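Trellwood Hall — Pre-Concert Safety Checklist with Comments
Event: Punix Quartet, evening of funk and blues
Checked by: Austra Lepik
Date of check: July 30, 2020

Marks used: OK, FIX (must be repaired before doors open), WATCH (allowed, but look again at the break).

1. Stage floor — OK
I walked over all the boards. One board near the piano makes noise, but it does not move. Edge of stage has new white tape.

2. Piano — WATCH
The brake on the left back wheel holds only when it is pushed down very hard. Please do it with the foot, not with the hand. The lid stick is in good condition. The piano tuner should not move the piano alone.

3. Power on stage — FIX
The extension cable for the bass amplifier has a cut in the outer cover, near the plug. I removed it and put a red tag on it. Agnese Tamošiūnaitė will bring another one before the sound check. All other cables are without damage. The Stastar power box was tested with the button and it switched off as it should.

4. Speakers and stands — OK
Safety pins are in both main stands. The feet are fully open. Nobody may hang coats on the stands, this was a problem in November.

5. Lights above stage — OK
All lamps have the second safety wire. The clamp of the blue lamp was a little free and I made it tight.
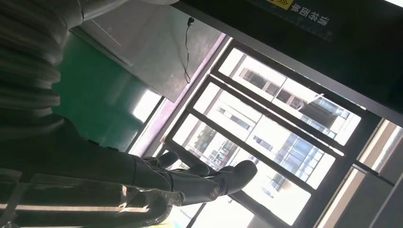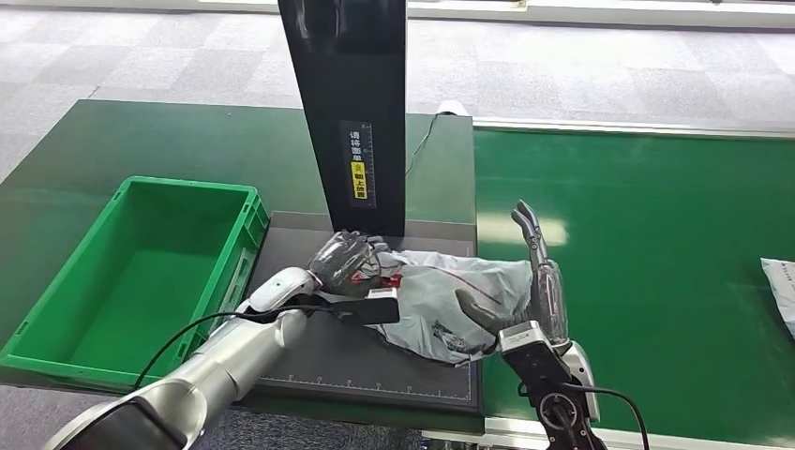
6. Exits and stairs — FIX
The side exit opens well, but the sign over it is dark. Change the lamp. Drum cases were standing in the passage; I asked the band to take them to the dressing room.

7. Number of guests — OK
Limit for the hall is 200 persons with the balcony closed. The chain on the balcony stairs is locked.

8. Sound level — WATCH
The horn section is loud in the first rows. Ear plugs must be on the table at the entrance, free for everybody. The box from Kakakhel is almost empty, please order more.

9. Fire extinguishers — OK
There are 2 on stage level, and the pressure is in the green part on each. The tag behind the curtain is difficult to read — write a new one.

Signing: points 3 and 6 must be closed by Agnese before the public comes in. Write your initials next to each point, and leave the sheet in the sound booth.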